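April
By Valdir Cordeiro

Open Afternoon at Besstead: Curved Parts and a Two-Finger Gripper

The automation group at Besstead opened its lab to members from 2 p.m. until shortly after five. The main demonstration covered the handling of long curved parts with a two-finger gripper. Keyvan Ghorbani ran the station and took questions between cycles.

The task is simple to state. A curved black track lies on a cardboard arc on top of a cart, and the gripper has to approach the block at one end from above, close on it, and shift the assembly without twisting it. Straight parts can be held near the middle and stay balanced. A curved part has its center of mass off to the inside of the bend, so a grip at the end puts a turning load on the fingers as soon as the part leaves the surface. 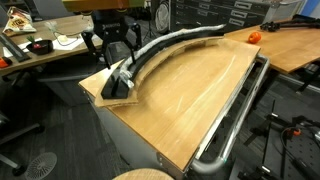 Ghorbani's group has logged 933 attempts since the winter, 900 of them with the current finger spacing. The remaining 33 used a wider setting that was dropped after the part slipped on fast moves. Approach height is set in software, which the group calls Pavley, and can be changed between runs without stopping the arm.

Most questions concerned cycle time. Ghorbani said speed is held down on purpose while the grip force limits are being worked out, and he declined to give a target. Asked about cameras, he said that part position is still entered by hand for each new layout.

Attendance was 74. Members who want the handout on grip force should ask for it at the Besstead front desk, extension 1851.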